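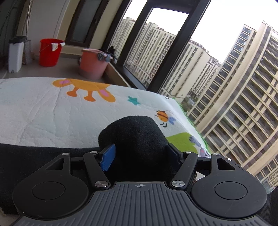

Rustlow is a turn-based historical strategy game for two to six players, set during a dispute over harbor rights in the imaginary port town of Brurnport. It was designed by Trefor Owen and published by Plera, first as a board game and later as a video game for home computers. The game is used in museum education programs as well as for recreation.

Gameplay

Each player leads one of the town's factions, among them the merchants, the dock workers and the governor's household. The map is divided into 36 rows of 36 squares, for a total of 1,296, of which 300 are open water. Players take turns moving goods, making speeches and calling votes in the town assembly. A faction may win by holding the harbor at the end of the final round or by passing a charter that the other factions have signed. If the town's food supply runs out, all players lose.

Negotiation between turns is unrestricted, and written agreements are binding for one round only. The deck of 501 event cards introduces storms, bad harvests and changes of government overseas.

Development

Owen began work on the rules while teaching local history to adults. The first edition was limited to 2,000 copies. The computer version, programmed by the Sveinbjörnsson studio, was released in April and added a solo mode in which the remaining factions are controlled by the software.

Reception

Reviewers praised the assembly rules and the balance between factions. Criticism centered on the length of the opening rounds, and a shorter set of rules was included with the second edition.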